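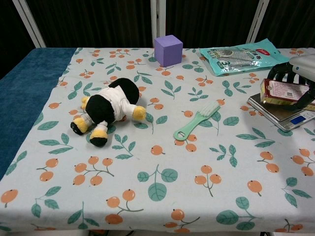
Gellberg tells its robot arms to let go

Gellberg has released a new version of Bristo, its planning and control software for table-top robot arms, and the main improvement is that the arm now understands when it has finished putting something down.

Bristo 2 went out to existing licence holders on 1st October, a Sunday, a choice of launch day the Gurnier company put down to "the build going green". The update covers the motion planner, the gripper controller and Negri, the perception package that has been bundled with Bristo from the start and has been blamed for most of its troubles over the same period.

The release notes run to a good many pages. Most of them deal with one problem, known inside the firm as the handover problem and among its customers by shorter names. An arm picks up a small cardboard box, carries it to a kitchen scale and lowers it on to the top. The software then has to decide that the box is resting on the scale, open the fingers, back away without dragging anything along, and wait for the reading. A child can do it. Bristo 1 could do it too, on a good day, with a heavy box and a scale bolted to a plain white bench.

On other days it would report the box as placed while still leaning on it, and log a weight that included a generous contribution from the arm. One licence holder wrote to support to ask why a box of paper clips was getting heavier towards the end of each week.

"The old planner thought of placing as picking up, played backwards," said Fletcher Quinlan, who leads the control team. "That's lovely maths. It's a terrible way to put down a box. When you pick something up, you know where it is because you're looking at it. When you put it down, your own hand is in the way."

Bristo 2 drops the idea. Placing is now a separate skill with its own stages, and the arm is allowed to be unsure in the middle of them. As the box comes down, the controller watches the force at the wrist and the load on the fingers together, and lets the box tilt a little until its lower edge finds the surface. Only then does it lay the box flat. The older version treated any tilt as a fault and would lift off, straighten up and try again, sometimes until somebody went home.

There is also a new check before the fingers open. The gripper eases its hold by a small step and looks for movement. If the box stays where it is, the fingers open the rest of the way. If it shifts, they close again and the planner picks a fresh spot. Gellberg calls this "tentative release". Quinlan calls it "asking first".

Negri has had the larger rewrite, and the more argued-over one. Perception software of this sort is usually tested on bare surfaces with tidy objects set well apart, and earlier versions of Negri did very nicely in those conditions. Customers, being customers, put things on tablecloths.

The team now does much of its tuning on a cloth printed with orange berries and teal leaves, with a velvety towel along one side for good measure. The standing cast of objects includes a mint-green brush, a purple foam cube, a shiny plastic packet with a clear window and a plush penguin in a white top. None is exotic. Each has cost somebody an afternoon.

The berries were the first trouble. Negri took them for small round objects and offered them to the planner as things that could be grasped. The planner, which believes what it is told, sent the fingers down to pinch the cloth. The fix was to make Negri ask for evidence of height before it will call anything an object, and that worked so well that for a fortnight it refused to see anything thin lying flat.

"We had a build that denied the existence of envelopes," said Birdie Kapoor, who maintains Negri. "It was very calm about it. Confidence through the roof, no envelope."

The present version weighs colour, outline and depth against one another, and keeps a record of which of the three it trusted for each object. That record can be opened in a new viewer, where the user may step back through a run and see what the software believed at each moment. Kapoor thinks the viewer is the best thing in the release. It is mentioned on the second to last page of the notes, after a paragraph on fonts.

Shiny packaging remains a sore point. Crinkled plastic throws back light in ways that upset depth sensing, and a clear window invites the software to look straight through to whatever is inside. Negri now marks such surfaces as doubtful and tells the planner to approach slowly and feel for contact. Gellberg says this makes picking a packet safer. It also makes it slower, and the company has declined to publish by how much.

Soft toys are handled by what the notes describe as "a deformable body heuristic". Asked what that meant, Quinlan said the arm aims for the middle and hopes. Kapoor said it was a bit better than that, then thought about it and said it was a bit better than that for bears. Penguins are harder. A flipper looks like a good handle from most directions, and the planner has yet to find out what happens to the rest of the penguin when a flipper is used as one.

Gellberg has published one set of test results. In 100 attempts at placing a box on a scale and withdrawing, run in its own workshop with its own box, Bristo 2 needed a person to step in 10 times. The firm gave no matching figure for the earlier version and, when pressed, said the two were hard to compare because the older logs counted a box on the floor as "placed (elsewhere)". That status code has been withdrawn.

The tests drew on a library of 2,000 recorded placements, which licence holders can now replay against their own settings before letting a real arm near a real table. The replay tool works without any hardware attached. Early users on the support forum have welcomed it, with one noting that it had allowed him to discover all his mistakes from the comfort of a train.

Moving up from the first version will take some work. Placement scripts written for Bristo 1 will load, run and produce a warning on every line. They will not gain tentative release unless they are converted, and the converter does not handle nested waits, which Gellberg's own sample scripts used freely. A guide to rewriting them by hand has been posted. The company apologises in it twice.

Settings files for Negri cannot be carried over at all. Users who have spent months tuning the old colour thresholds are advised to keep a copy, though the guide does not say what for.

Prices are unchanged for those already paying. New buyers will find Bristo and Negri sold together only, ending the brief period in which it was possible to buy the planner without the perception package and supply one's own. Kapoor said she tried to take that as a compliment.

A further update is due in November. It is meant to bring two-armed placing, a faster start-up and a fix for a known fault in which the arm, having set a box neatly on the scale and withdrawn, notices a box on the scale and goes to tidy it away. Until then, users are asked to tick "object is already home" in the task settings. The box is unticked by default.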